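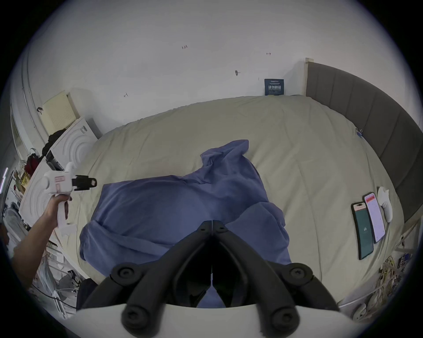
A fitted sheet in pale olive, with a rumpled blue-violet garment on it.

Sleep & Bedding News
8/11/24

Pusbridge quietly shortens its mattress trial

Online mattress seller Pusbridge has cut its famously generous home trial from 400 nights to 200, a change it announced in the middle of an email about pillow colours. Customers who bought before the email keep the old terms. Everyone else will have to make up their mind a bit faster.

The company says most people who return a mattress do it in the first month, which does make you wonder who was holding out for night 399. It also says the shorter trial will help it "focus on what matters," and has declined to say what that is.

The new rules cover the whole Jellen range, including the Jellen Firm, which reviewers have generally found to be medium. Returns are still free for the first mattress. A second one attracts a pickup fee, and anything with a stain on it is yours for life. 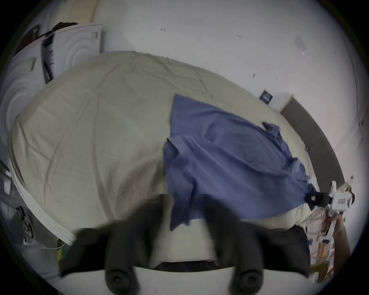
Rival brand Ñahui wasted no time. By the afternoon its home page was promising a 400-night trial "like the good old days," although the company has only been selling mattresses since January. Its top model, a king with a wool layer, costs about $2000 before the discount code that everybody seems to have.

Pusbridge's showroom in Ceststead will stay open, and shoppers can still lie down on any of its 3 display beds for as long as they like, or until closing. Staff there told us they hadn't heard about the change but would look into it.

Anyone partway through a trial should check the date on their order confirmation. The colour of the pillow makes no difference.

Filed under: Mattresses, Returns & Warranties, Industry News

Search this site Go

Contact us | Copyright Sleep & Bedding News | Back to top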